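Plans lodged for 950 homes at Folside depot site

5/15/21 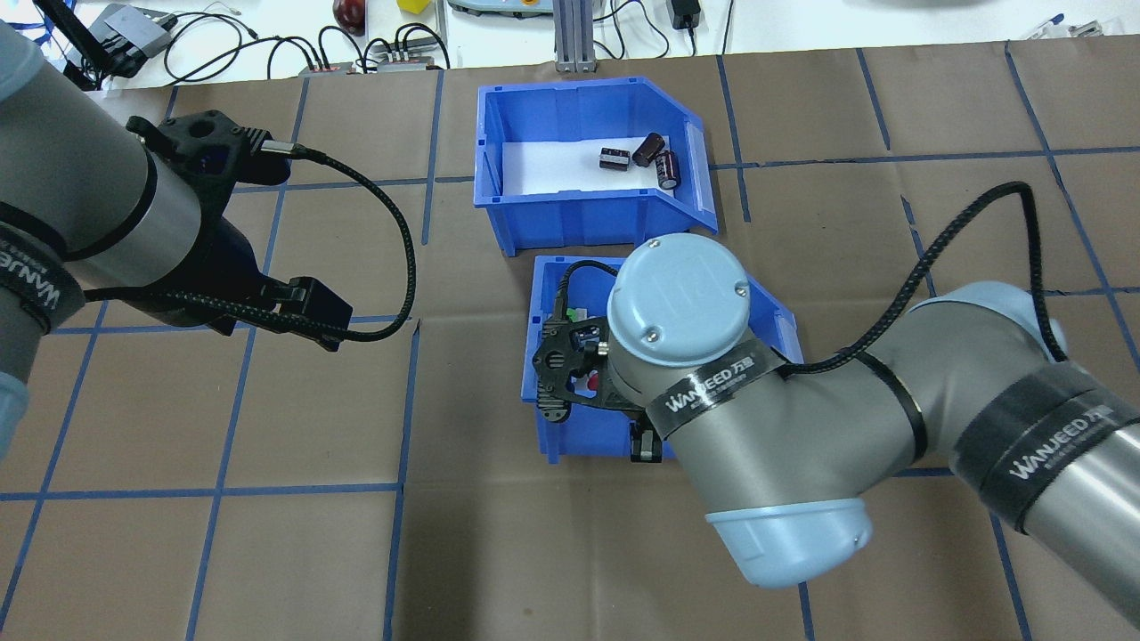
What is proposed

Silus has lodged plans for 950 homes on the former bus depot at Folside, with a new public square, a row of shops and a walking route through to the railway station.

The scheme, to be known as Lockyer Yard, would be built in stages across six blocks. The tallest would rise to 18 storeys at the station end of the site, with heights stepping down to four storeys where the land meets the terraced houses on Hernholm Road. A mix of one, two and three-bedroom flats is planned, along with a small number of townhouses on the western side.

The square would cover 3207 square metres and would stay open to the public day and night. Drawings lodged with the application show lawns, seating and a play area, with the shops and a cafe facing it on two sides. A nursery is planned for the ground floor of the second block.

Silus bought the depot after bus services moved to a new base outside the town. Most of the old sheds have already been taken down. The brick office building at the Hernholm Road gate would be kept and turned into workspace for small firms — a change from the first version of the plans, which had it demolished.

Parking and access

Cars would enter from Hernholm Road only. The earlier plans had a second entrance on Station Lane, but this was dropped after residents raised concerns over traffic near the primary school. Station Lane would instead be used by cyclists, people on foot and emergency vehicles.

Parking would be below ground. The application also includes 50 visitor spaces, to be shared with customers of the shops, and secure cycle stores in every block. The existing bus stop outside the gate would be moved a short distance north and given a new shelter.

Next steps

The plans can be viewed at Folside Library and on the council's planning pages. Comments may be sent in writing or online, and a decision is expected in July.

If the plans are approved, work would begin on the two blocks nearest the station, together with the first part of the square. Silus said it had not yet appointed a builder. Prices and the date of the first sales release have not been set — the company said these would follow once consent was in place.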